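Betell plug-in code reader: review after one winter
March 3, 2021, by Charalambos Tsolakis

I bought the Betell reader because the check engine light in my hatchback came on for the third time in one year, and the garage in Jerncombe charges for reading the code even if they do nothing else. I have now used it for 3,725 miles, most of them short trips in cold weather, so I think I can say something useful about it.

The reader is a small plug that goes into the diagnostic socket under the steering wheel. It has no screen. It speaks with the phone over Bluetooth, and the phone must have the Betell app. In my car the socket is behind a plastic cover near the left knee, and with the reader in place the cover does not close anymore. I drove with the cover in the glove box all winter. If you have long legs you will touch the plug when you use the clutch, and one time I pushed it half out this way.

First connection was not smooth. The phone found the reader at once, but the app said "no vehicle" until I turned the ignition to the second position and waited. The paper instructions say to start the engine first. With my car it works better in the other order — ignition on, open the app, wait for the green mark, then start.

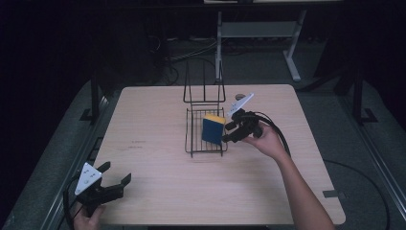
After this it connected by itself almost every time. When it did not, I closed the app and opened it again and this was enough. My wife has an older phone and with hers it loses the connection when a call comes in.

Reading the codes is the part that it does best. It showed me a misfire on cylinder four, with the code and a short text in plain English, and also the "freeze frame", meaning the values that the car saved at the moment of the fault. Engine speed was a little under 3,000, coolant still cold. With this I went to the forum for my model and people told me to move the coil from cylinder four to cylinder two and see if the fault moves also. It did. A new coil from Klinhom came in the mail in February and I changed it in 20 minutes, without any special tool. I cleared the code with the app and it has stayed away until now.

Clearing takes two taps, and I would like it to take three. The button is very close to the one for saving the report, and if you clear before you save, the freeze frame is gone. Please save first. Also remember that after clearing, the car needs some days of driving before its self-checks are complete, so do not do this the evening before an emissions inspection.

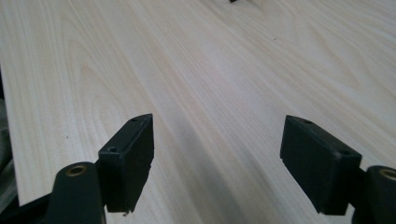
Live Data and Speed of Reading

You can choose up to six values and see them as numbers or as a graph. Coolant temperature, battery voltage and fuel trims are the ones I look at. The numbers change a bit slowly. If you press the gas pedal, the engine speed on the phone follows late, and with six values open it is later still. With two values it is acceptable. For looking at an oxygen sensor, where the signal moves up and down quickly, I find it too slow, and I borrowed my neighbor's Mulau for that. The Mulau is a wired tool with its own small screen, ugly and heavy, but the graph is much better.

The battery voltage reading agreed with my multimeter every time that I compared.

It does not read the ABS or airbag systems in my car. The box says "engine and more", and I did not find out what is the more. Maybe on newer cars.

Does it drain the battery? This was my biggest worry. I left it plugged in during a week when we did not drive, and the car started normally, although slower than I like. Now I take it out if the car will stand for more than two days.

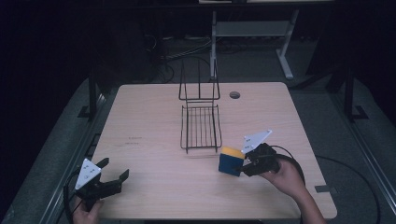

Light wooden table with a small block, dark blue and yellow on top

The app is free for reading and clearing. Graphs and saved trips ask for a yearly payment after the first month, and this is written in small letters on the back of the box. I did not pay. I think a person who repairs several cars would be happier with a wired tool from the beginning.

Good: fast at finding codes, clear text, freeze frame included, small.
Not so good: slow live data, buttons too close, socket cover stays open, yearly fee for graphs.

I keep it in the car, in the glove box together with the cover. For the price of two visits to the garage I would buy it again, but I would first check on the Betell website that my model is on the list.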